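THE SHARED TABLE: A PEACE TREATY IN BLUE TAPE

Strazds House members' newsletter, 27/01/2026

Readers of the last issue will remember that the big brown table on the second floor had become a subject. We printed three letters about it and held back a fourth, which ran to 2 pages and used the word "annexation."

The trouble with a large table is that it looks as if it has room. Someone sets down a cup. Someone else sets down a keyboard, then a second keyboard in case the first one gets lonely, and by lunch the people who came to eat soup are eating it standing at the window like commuters. Yamila Paredes, who cuts paper for the Arnness bindery and needs a flat surface more than most of us need sleep, once arrived to find her end of the table occupied by a half-finished jigsaw of a lighthouse. It stayed a week. It was 17 pieces short, and we still get asked about it.

So Reet Liepiņa bought a roll of blue masking tape.

She had wanted to do it with a ruler. Urmas Kuusk, who had the other end of the roll, felt that a ruler would make it look official. The compromise was to start with a ruler and finish without one, and anyone who has stood over the result can probably find the place where the argument was won. The joins between the tabletop panels offered a set of perfectly good guide lines, which were followed when convenient. We now have zones. Most are close to being rectangles. The triangular ones have been described by Urmas as "bonus."

Masking tape was chosen because it peels off, and because the alternative on offer was a can of white paint that Gediminas Rimkutė had left over from the stairwell. We would like to thank Gediminas for the thought and ask him to take the can home.

The little white tray with the bear on it has been the surprise success of the whole business. It was put out for small things that belong to no zone in particular: keys, erasers, the earring that has been looking for its owner since the fall. People who will walk straight over a tape border without blinking turn out to be quite shy of disappointing a bear.
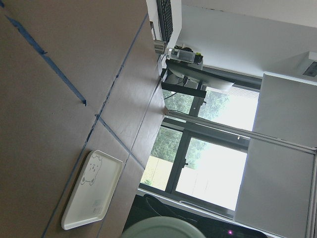

How it works, for those who missed the meeting

The long strip is the main border. Typing goes toward the far edge, where the keyboards have always drifted anyway, and anything involving glue, scissors or lunch goes on the other side. Cups may cross in either direction, as we are not monsters, but they should go home with their people.

The smaller zones are first come, first served, for one day at a time. Leaving a cardigan in a triangle does not make it yours. Leaving a sandwich in one makes it everybody's.

Please don't move the tape. If you think a line is in the wrong place, write it in the notebook by the kettle, where Uldis Krūmiņa has already filed a lengthy proposal under the heading "Curves."

The bear's tray gets emptied on the last day of the month. Whatever is left goes into the drawer with the Pisia catalogs, and from that drawer, as longtime members know, very little has ever come back.

We'll look at the whole arrangement again in March – if it has held, Reet would like to talk about the refrigerator. She has most of a roll left.

Jigsaw pieces, if found, to Room 213.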